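At Giteo's workshop in Grindon, a robot arm has spent most of October learning to tidy up. It can clear a table of 14 items in 17 minutes. A ten-year-old would do it in two, with complaints.
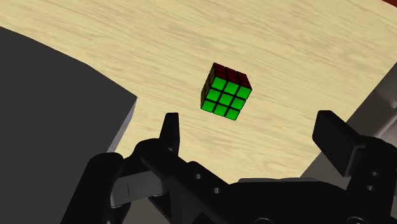
Tidying is harder than it sounds, and most of the practice is now done in simulation. The arm runs through 600 attempts overnight without breaking a plate. Objects are kept simple at first, such as a Rubik's cube on bare wood, sitting at a slight angle to the open fingers. Socks come much later.

On real tables the success rate is around 70 per cent. Escobedo, a rival firm, is trying the same job on the packing benches at Flollumwood. Neither company has set a price for a home model.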